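Grastby Dried Rose Bouquet, Mixed Pinks: Review

I bought this bouquet in January because I was tired of throwing flowers away. Our table gets good light in the morning and none after lunch, and fresh roses last a week on it if I remember the water. I usually don't. A friend suggested dried ones, and Grastby kept coming up when I searched, so I ordered the medium bunch in mixed pinks.

I've had it for nine weeks. I paid full price for it and nobody at the company knows I'm writing this.

Packing and delivery

The bouquet came in a long carton with a paper sleeve around the heads and a strip of tape holding the stems to the bottom. Three heads had lost outer petals on the way. None had snapped off. There was a spoonful of crumbs in the carton, mostly leaf. I'd call that acceptable for something this brittle, but if you are ordering it as a gift, open it first and shake it out over the sink.

There is a small care card. It says to keep the flowers out of direct sun and away from steam, and not to spray them with anything. It does not say how to dust them, and that was the one thing I wanted to know.

Color

The website shows a much brighter pink than what I got. Mine are faded mauve, pink and beige. I like them better this way, and they look closer to real dried roses than the picture did, but someone matching a cushion or a wall should be aware of it. The stems are dark and there are a few green leaves left on them. The leaves are the weakest part. They curl and drop if you brush past with a sleeve.

Kosero sells a similar bunch for less. My sister has that one and the color is flatter, with every rose the same shade. The Grastby mix has more variation and looks fuller for its size.

Smell

Very little. There was a hay smell for the first few days and then nothing. If you want scented ones, they sell a separate oil. I haven't tried it and the care card seems to warn against it, so I'm not sure what to make of that.

Fitting it in a vase

Measure your vase before you order. The stems are stiff and spread out as soon as the string comes off. My first vase was a tall glass one and the whole bunch leaned to one side. I moved it to a heavier one in pink and white marble pattern with a narrower neck, and it has stayed upright there. Cutting the stems is possible with ordinary kitchen scissors, but they split, so use pruners if you own some. I cut mine down by the width of my hand and wish I had cut a little less.

Living with it

I had pictured the bouquet in the middle of a clear table. Our table is where the shopping gets put down and where boxes get opened, and that hasn't changed because there are roses on it. So the flowers share the space with milk, water bottles and whatever bag came home that day, and they get nudged every time somebody unpacks. 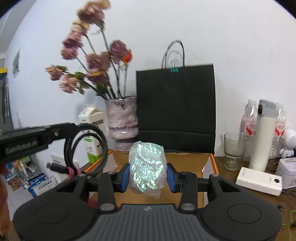 They have held up to it better than I expected. After nine weeks I've swept up some petals and a couple of leaves, and the overall shape is the same as it was at the start. A fresh bunch in that spot would have been knocked over at least once, and then there's the water to mop up.

Dusting is the real chore. I tried a soft paintbrush first, which worked on the outer petals and did nothing for the inside. A hair dryer on the cool setting, held well back, does the whole bunch in a minute. Do it outdoors or over a trash bag. I do it once every couple of weeks.

Customer service

I wrote to ask about the dusting and got an answer the next morning from Rasha Azar, who also suggested the cool hair dryer. She offered to replace the bunch over the three damaged heads as well. I turned that down, but it was good to be asked.

Who should buy it

It suits a shelf or table out of the sun, in a house without a cat that chews things. I would not put it in a bathroom or right beside the stove. If you want strong color, look at the Ciltitik dyed bunches instead, although I've only seen those in a store and can't say how they last.

Good: full shape, soft natural colors, sturdy stems, quick replies.
Less good: website photo is too bright, leaves drop, no dusting advice on the card.

I'd buy it again in the same size. The large one would be too wide for our table.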